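The green light that wasn't

2026-03-23
Filed under: Work, Robots (sigh), Things That Broke
14 comments | 6 shares

I've been putting off writing this one. Partly because I wasn't sure how much I was allowed to say, and partly because every time I sat down to do it I got annoyed all over again and went and made toast.

So. For the last while I've been doing shifts on Skondach, which some of you know from my earlier grumbling. The pitch is that one day a home robot will do your laundry. The reality for now is that people like me do the laundry, over and over, holding a white plastic gripper in each hand, and the recordings go off to train something. I fold a shirt with the grippers. I flatten it out, fold it again, press the button, and the next one comes along. The wages are fine. My wrists are less fine, but that's another post.

The grippers come from an outfit called Stulutska. Each one has jaws at the front, a little light on top, and a sensor inside that tells the software how far open the jaws are. The software is called Zononari. It takes what both grippers send, lines it up with the video, and stores each go as an episode. When we were trained we were told one thing about the light, and it was printed on a card as well: green means recording. If it's green, carry on. If it's any other colour, stop and tell somebody.

I'd like you to remember that card.

In September the shift lead sent around a cheerful message saying we'd passed 3,534 episodes, all logged as good. There was cake. I had two pieces and I don't regret it. Nearly a week later a much less cheerful message came from the people who do the training runs, saying that only 3,303 of them could be used. The other 231 had video, and they had sound, and they had a left gripper that apparently never moved. The jaws sat at exactly the same width from beginning to end while a pillowcase rose into the air and folded itself.

My first reaction was that someone had mixed up their files. So was everyone's. The second reaction, from higher up, was that the operators must have been doing something wrong. We got a reminder sheet. It asked us to hold the grippers "with purpose" and to check the light before every episode. I checked the light before every episode. I'd been doing that since day one, on account of the card.

What bothered me was how fast it became our fault. Nobody had looked inside a gripper yet. Nobody had asked us what we'd noticed, either, and we had noticed things. The left one on my station would sometimes feel a bit stiff on the trigger after lunch, and I had written that in the notes box more than once. I later learned the notes box in Zononari doesn't go anywhere. You type in it, you press save, it says "Saved!" and as far as anyone can tell me it's kept on the station and read by no living soul. That exclamation mark really gets me.

Anyway, I decided to keep my own record for a few shifts. Pen and paper. For every episode I wrote the time, what I was folding, whether the trigger felt odd, and what the light was doing. I also started opening each episode on the station screen when I'd finished, which you're allowed to do but which costs you a minute or so, and minutes are watched.
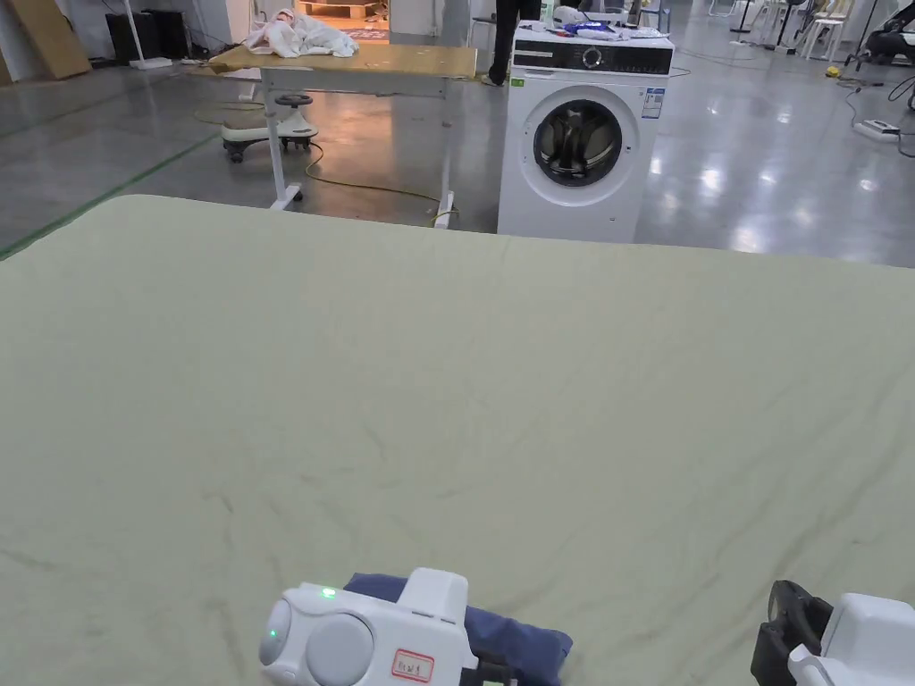 My end of the room: green sheet, navy cloth, both grippers, washing machine behind. Light on, for what it's worth.

It took me two shifts to catch it. I was partway through a run of tea towels and the trigger went stiff, only slightly, like a drawer with a sock caught in the back. Light: green. I finished the fold, opened the episode, and there it was. The line for the right gripper went up and down like you'd expect. The line for the left one was dead flat. I did another tea towel. Flat. I opened and shut the left jaws twenty times in the air like a deranged crab and the line stayed flat the whole way, and that little light glowed away at me the entire time.

I pulled the battery, put it back, and the line came good. It stayed good for most of an hour and then went flat again.

Now I'm not an engineer, so take the next bit as secondhand. Someone from the hardware side did eventually come out and open a unit up. The explanation I got was that the width sensor sits on a small connector, and the connector works itself slightly loose with use. When it loses contact, the board inside doesn't report a fault. It just keeps sending the last number it had. Zononari gets a number, the number is a sensible number, and everything downstream is happy. And the light? The light isn't wired to the sensor at all. It tells you the gripper is powered and talking to the station. That's it. It would stay green if you took the jaws off and mailed them to your mother.

So the card was wrong. It had been wrong since it was printed. Green does not mean recording. Green means switched on.

I asked whether there was any check in the software for this, and I was told about a thing called Pai, a quality filter which is supposed to look over every episode before it's counted. I'd heard of Pai. It was in the slides. Pai does look for missing data, and it's apparently very strict about it: if there's a gap of more than 1,000 milliseconds in any of the streams, out goes the episode. But there were no gaps. A frozen reading arrives right on time, every time. By Pai's standards those were some of the tidiest episodes we ever made.

I had a bit of a laugh at that and then I stopped, because I'd been thinking of the whole thing as a wasted-effort story. Two hundred and thirty-one episodes, a bunch of sore wrists, some cake eaten under false pretences. Then I asked what happens to the bad ones once they've been fed in.

Turns into a longer conversation, that one. Of the bad episodes, 86 had already gone into a training run before anybody spotted them. That run was tried out on an actual arm at the other site. I wasn't there and I've only got the short version. The arm picked up a towel, moved across, and didn't let go. It kept hold and kept travelling, and the towel was caught on a drying rack at the other end. The rack came over. A person was standing close enough that they had to step back smartly. They were fine. The rack wasn't.

Did the frozen readings cause it? Officially this is "not established", and I'll be fair, that might even be true. Arms do silly things for all sorts of reasons, and 86 isn't many out of thousands. But if you show a machine 86 examples of laundry moving around while the gripper stays put, I don't think you get to be amazed when it moves laundry around and the gripper stays put. The write-up called it an "unplanned retention event". I read that phrase aloud to my sister and she asked if I was talking about water.

What's been fixed, then? Credit where it's due: the connectors now have a clip on them, and my left gripper has behaved since it came back. Pai has a new rule that flags any width reading that doesn't change for a whole episode. Good. I did ask what happens if the reading freezes halfway through, so that it changes for the first bit and then sticks, and I was told that was a great question. I've been around long enough to know what that means.

The light has not been changed. I'm told it can't be without a new board. The card has been changed. It now reads: "Green means ready." Ready for what, it doesn't say.

And the notes box still says "Saved!"

I know how this goes in the comments, so I'll get in first. No, I don't think the whole thing is a scam. The people I work with are careful, the hardware person was lovely and looked properly mortified, and I've seen the arm fold a bath towel better than my ex ever managed. I'm also not quitting, I need the shifts. But I hear a lot of big talk about how many episodes there are and how soon all this will be in people's homes, and very little about whether anyone has opened one up and had a look at the lines. We found out because someone further along happened to plot a graph. Without that graph we'd have had cake again at the next big number.

I still keep the notebook. I check one episode in ten now, on the station screen, and if anyone wants to talk to me about my minutes they can. I also squeeze both grippers hard before I start and watch the numbers move. A couple of the others have picked up the same habit. It's not on the card.

If you do this kind of work somewhere else and your gripper goes a bit stiff on one side, go and look at the graph. And if you know of a rig where the light does mean what they tell you it means, leave a comment with the details. I'm collecting them. So far it's a short list.

14 comments — Leave a reply

More from this blog
The wrist post (with stretches)
I went to a smart home show and came home with a pen
Our robot vacuum and the back stairs, part three
Why I still write down the meter reading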